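Bitance puts the kettle on, and a price on the second kettle

30 shares | 3 comments

The town of Bitance has spent most of June arguing about hot water, and at a little after nine in the evening on the final night of the council session it voted to go on arguing in the autumn.

The trouble began at Bakus, the café on the lower side of the square, where a pot of tea for two costs 90 crowns and has always come with a free top-up. At the start of the month a small card was put beside the till. It said that a second filling of the pot would from now on be charged at 30 crowns, and it thanked customers for their understanding.

Understanding has been in short supply. A petition asking the café to think again was left on the counter of the post office, and by the time it reached the town hall it had 1,116 signatures. The clerk's office accepted it without comment, although Bitance has rather fewer adults than that and a good many of the names are in what looks like the same green ink.

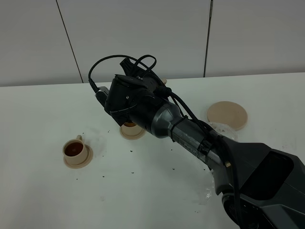

"It is water. They have already paid for the tea"

Kvido Šimek, who has run Bakus since his aunt gave it up, is standing by the card. He told councillors that he had nothing against people enjoying themselves on his premises, only that some of them had been enjoying themselves since breakfast.

"I have a table that orders one pot at ten and asks me at one o'clock what the soup is," he said. "They do not want the soup. They want to know what it is."

The other side was put by a group calling itself the Friends of the Second Cup, whose speaker replied that it was water, that they had already paid for the tea, and that the leaves were still in there. He then explained, for longer than his allotted time, that a decent green tea is better on the second filling than on the first, and that to charge for the better one was an admission of some kind. He did not say what kind. There was applause from the back two rows.

Councillors tried to find out what the law says. The legal adviser reported that it says nothing at all about top-ups, and that a café may charge whatever it likes for hot water so long as the price is written where people can read it. The card, he added, was a bit small.
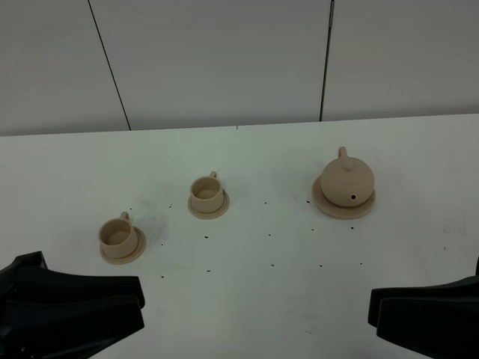
A pot of tea for two, less the tea. Clay cups, saucers and teapot.

Much of the second hour went on the size of the pot, which had not been on the agenda. Several residents hold that pots in Bitance have been getting smaller for years, and that a top-up was simply the rest of the drink. One man had brought his grandmother's teapot as evidence and asked for it to be passed round. It was passed round as far as the mayor, who put it down beside the water jug and kept a hand on it until he had finished speaking.

Mr Šimek said his pots were the ones he had always had. Pressed on this, he said they were the same except for those that had been broken, and that those had been replaced with the nearest thing.
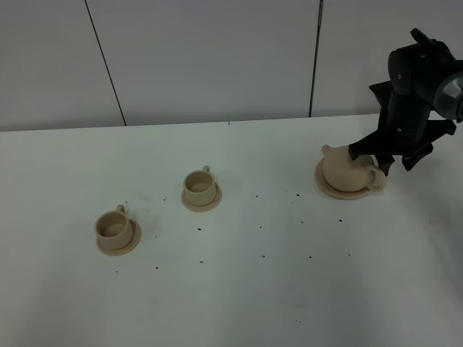 A teapot in the grip of a robot arm.

The rival establishment, Falora, across the square, has not been slow to see an opening. Within a week of the card appearing it had chalked UNLIMITED HOT WATER on the board outside, in letters that can be read from the bus stop. Its pot of tea has meanwhile gone up, a change which the board leaves out. Trade is said to be brisk. So is the queue for the toilet.

Šťastný, the bakery, which sells tea only in paper cups and only if asked, told the council that it had no view and would like this to be minuted.

A compromise was floated towards the end, under which the first top-up would be free and the second charged. It was popular until somebody asked whether the first top-up meant the second pot or the third, and two councillors who had been on the same side discovered that they weren't. A show of hands was called, then called again after the window had been shut against the church bells, and the matter was put off until after the summer break.
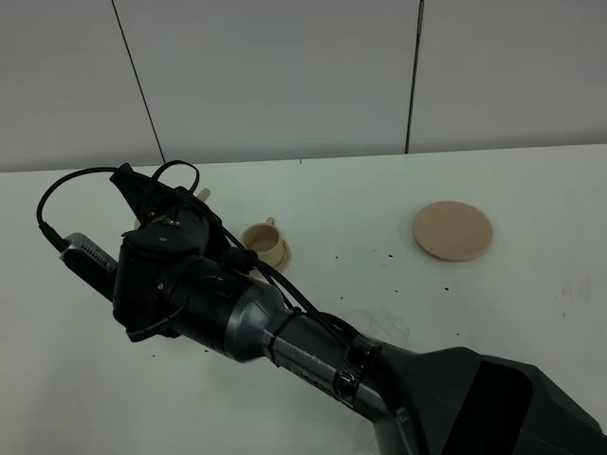
A robot arm reaching across a white tabletop.

For now the card stays up. Mr Šimek has agreed to have it printed larger, and says he will also bring back the small jug of hot water for anyone who finds their tea too strong. The jug will be free. The Friends of the Second Cup have asked for its exact capacity in writing.

30 shares
3 comments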